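로봇동아리 게시판 > 프로젝트 > 양팔 정리 과제 진행상황 / 질문 받음

글쓴이 납땜하다잠듦
2021년 4월 21일

교내 대회 과제 드디어 확정됨. 바구니 정리임. 테이블 위에 작은 바구니들 흩어놓고 양팔로 색깔별로 모으는거. 팀명은 Grirnska로 냈고 발표는 6월.

일단 정해진 것만 씀
- 사람이 조종해서 시연 데이터 모으고 그걸로 학습
- 한 판 제한시간 3분
- 점수는 색 맞으면 들어가고, 떨어뜨리면 감점
- 코드는 Gautam 저장소에 올림. 브랜치 따로 파지 말고 그냥 main에 올려주세요 제발

어제까지 모은 시연이 29개. 솔직히 적음. 근데 쓸만한게 그중에 몇개인지는 아직 안 골라봄. 급하게 찍은것도 많아서 손목 흔들린거 보일듯. 주황이랑 파랑 두 색으로 가는건 확정이고 위치는 매번 바꿔야됨. 뒷줄에 나란히 두는 배치만 너무 많이 함.

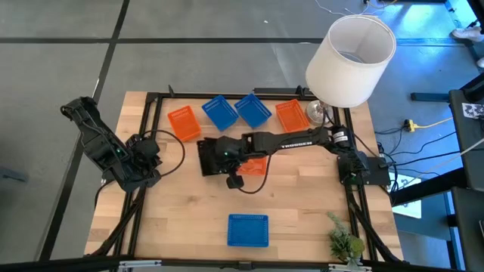
시연 하나 찍을때마다 바구니 위치 꼭 바꿔야 하나요?
매번 바꾸는 게 좋음. 같은 자리에서만 찍으면 모델이 바구니를 보는게 아니라 팔 궤적을 외워버려서, 조금만 옆으로 밀어놔도 허공을 집음. 각도도 같이 틀어주면 더 좋고.

질문 더 있으면 댓글로. 저녁에 몰아서 답함

댓글

커피두잔째
저는 반대요. 매번 바꾸면 29개로는 턱도 없음. 배치 4가지 정도로 고정하고 그 안에서만 조금씩 흔드는게 현실적이에요. 작년에 Hurkelitz 팀이 완전 랜덤으로 갔다가 아무것도 못 배우고 끝났잖아요

납땜하다잠듦
Hurkelitz는 랜덤이 문제가 아니었음. 사람마다 조종 방식이 다 달랐던게 문제지. 한명은 위에서 집고 한명은 옆에서 밀고. 데이터 섞이니까 당연히 망함

커피두잔째
그것도 있는데 둘 다죠. 학습 로그 봤는데 본적없는 배치에서 손실이 안 떨어지더라고요. 로그 아직 있을텐데 찾아볼게요

모터과열주의
둘이 싸우지말고 조종 규칙부터 정합시다
1. 집는 방향은 위에서. 테두리 잡기
2. 시작자세로 돌아온 다음 녹화 시작
3. 실패하면 그 판은 버리고 처음부터. 중간에 살리지 말기

점퍼선도둑
3번은 좀 아닌거 같은데요. 떨어뜨렸다 다시 집는것도 학습에 필요함. 성공만 있으면 한번 삐끗했을때 아무것도 못함. 실패한것도 폴더 따로 해서 남겨두죠

모터과열주의
ㅇㅋ 그럼 3번 수정. 버리지 말고 retry 폴더로. 파일 이름 뒤에 _r 붙이세요. 안 붙이면 제가 못 찾아요

납땜하다잠듦
좋음 그렇게 갑시다. 본문은 나중에 고침

그리고 두번째 얘기. 시점 문제. 위에서 내려다보는 카메라만 쓰면 그리퍼가 얼마나 내려갔는지 잘 안보임. 특히 큰 바구니는 벽이 높아서 안쪽 깊이를 모르겠음. 옆에서 보는 시점을 같이 넣으면 테두리랑 그리퍼 사이 간격은 잡힘. 대신 벽에 가려서 안에 든건 구멍 사이로 조금씩 보이는게 전부임. 그래서 옆 시점은 높이용, 위 시점은 위치용 이렇게 나눠서 생각하는중.
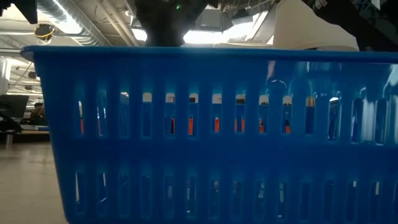

점퍼선도둑
시점 늘리는건 좋은데 학습 시간은 어쩔거에요. 동아리방 컴퓨터로 지금도 밤새 돌리는데. 옆 시점 넣을거면 해상도부터 줄여야 됨. 그리고 시점마다 시간 안맞으면 오히려 독이에요. 예전에 프레임 밀린거 모르고 일주일 날린적 있음

납땜하다잠듦
해상도 반으로 줄이는거 생각중. 시간 동기는 Anard로 맞출거임 (우리 녹화 스크립트 이름. 신입분들 헷갈리지 마세요). 시작 버튼 한번에 전부 같이 켜지게 해놨음

커피두잔째
Anard 어제 저장할때 한번 죽었는데요... 디스크 꽉차서 그런듯

납땜하다잠듦
아 그거 로그 폴더 때문임. 지웠음

땜빵신입
저 질문이요. 조종 처음인데 두팔 동시에 움직이는게 너무 어려워요. 한팔씩 하면 안되나요??

모터과열주의
처음엔 한팔씩 하세요. 안 쓰는 팔은 위로 빼놓고. 가운데 걸쳐놓으면 부딪힘. 저 첫날에 두팔 엉켜서 비상정지 눌렀음

점퍼선도둑
한팔씩만 하면 양팔 과제라는 의미가 없지 않나. 심사 기준에 양팔 협동 항목 있는데요

모터과열주의
연습을 그렇게 하라는거지 데이터를 그렇게 찍자는게 아니잖아요;;

점퍼선도둑
아 넵 잘못읽음

커피두잔째
케이블도 조심. 팔 돌릴때 선이 상판에 끌리면서 바구니를 건드림. 이거 시연에 섞이면 골때려요. 바구니가 저절로 움직인걸로 배움 ㅋㅋ

납땜하다잠듦
케이블은 타이로 묶는데 손목쪽은 여유 줘야됨. 너무 조이면 커넥터 빠짐

중간정리 한번 함. 위에 의견들 보고 바꾼거.
배치는 절충. 뒷줄 배치는 기본으로 두고, 앞쪽에 하나 따로 빼놓는 배치를 늘림. 앞쪽꺼는 두 팔이 다 손이 닿는 데라서 어느 팔로 집을지 모델이 골라야 함. 이게 협동 점수랑 연결될거 같음. 그리고 방해물도 넣기로. 색이 다른 쟁반이나 투명 그릇 같은거 섞어두면 색만 보고 아무거나 집는지 확인 가능.

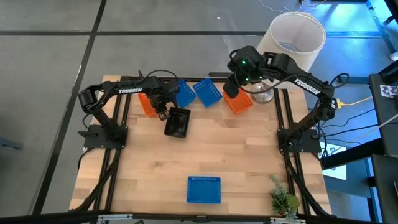 방해물은 절대 집으면 안되는 물건으로 표시하고, 건드리면 감점하는걸로 우리끼리 채점표 만들자. 대회 규정에는 없는데 연습용으로. 투명한건 카메라가 못잡을 가능성 높아서 난이도 상으로 분류.

커피두잔째
투명은 빼요. 대회에도 없는걸 왜 굳이. 시간 없어요

납땜하다잠듦
학습에 넣자는게 아니고 평가에만

커피두잔째
그럼 인정. 근데 채점은 누가해요

모터과열주의
제가 할게요. 시트 만들어서 공유함. 칸은 성공, 재시도, 충돌 일케만

땜빵신입
화분도 방해물인가요?

모터과열주의
화분은 그냥 배경. 건드리면 충돌로 침

점퍼선도둑
앞쪽 배치에서 어느팔로 집을지 규칙 정해야되지 않아요? 사람마다 다르면 Hurkelitz꼴 난다면서요

납땜하다잠듦
맞네. 가까운 팔로 집는걸로 하자. 딱 중간이면 오른팔

점퍼선도둑
왼손잡이는 서럽네요

커피두잔째
Hurkelitz 로그 찾음. Gautam에 old 폴더에 올려놨어요. 보고 얘기합시다. 제 말이 맞음

납땜하다잠듦
봤는데 이거 조종자 2명 섞인거잖아. 배치 때문인지 사람 때문인지 이걸로는 구분 안됨

커피두잔째
그러니까 배치 고정한거랑 랜덤이랑 한사람이 다 찍어서 비교해보자고요

납땜하다잠듦
ㅇㅇ 그건 찬성. 내가 찍음. 팔 예약표에 저녁시간 넣어둘테니까 겹치는 사람 미리 말해주세요

땜빵신입
저 그시간에 연습 잡아놨는데 옮길게요! 구경해도 되죠

모터과열주의
채점시트 올렸음. 권한 안열리면 댓글

점퍼선도둑
안열려요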